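Gidside Forum > News and Current Affairs > Defence

Thread: Patrol boat collision off Predby, who do we believe?

marrow_fat
Sep 23, 2022
So both sides have put out a statement and they can't both be right. Ours says the Radwan was holding a steady course when the other boat cut across her bow. Theirs says she turned into them after 2 radio warnings. Has anyone seen the full video? All I can find is a clip that lasts 20 seconds and starts with the boats nearly touching.

EvieRowbotham
There won't be a full video. There never is. We get the bit that makes the other lot look bad, and they get theirs.

dredger129
Bit cynical, Evie. The ministry has released the track as well, and it's a straight line until the bump. Hard to argue with that.

EvieRowbotham
A straight line drawn by whom? It's a line with no times on it. I could do you one of those in my lunch hour.

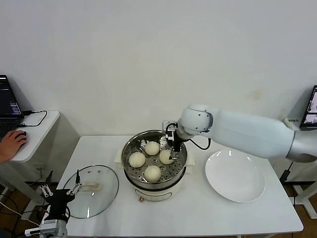
And even if the line is right, what about the other boat? Where's the other one's track? If they cut across her bow it would be plain as day on the same chart, so why leave it off?

dredger129
Probably because it would give away what our radar can see. They do keep that sort of thing quiet.

marrow_fat
Convenient, though.

Corina Thaler
I used to do the Vuvside run on the ferries and that channel is tight when the tide's going out. Two boats trying to stare each other down in there will touch sooner or later without anyone meaning it. I don't think either statement is a lie exactly. I think both were written by people who weren't on the water.

dredger129
Fair, but one of them had no business being in there in the first place.

Corina Thaler
According to which map? That's what the row has been over since July.

EvieRowbotham
Thank you. The paper printed "unprovoked" in the headline and the only source in the whole piece is an unnamed official. I'd want the radio recording before I used that word.

marrow_fat
Local radio says there'll be an inquiry.

EvieRowbotham
Run by the navy, into the navy. I'll not hold my breath.

dredger129
Who else would you have do it? The harbour master?

Corina Thaler
He'd be quicker.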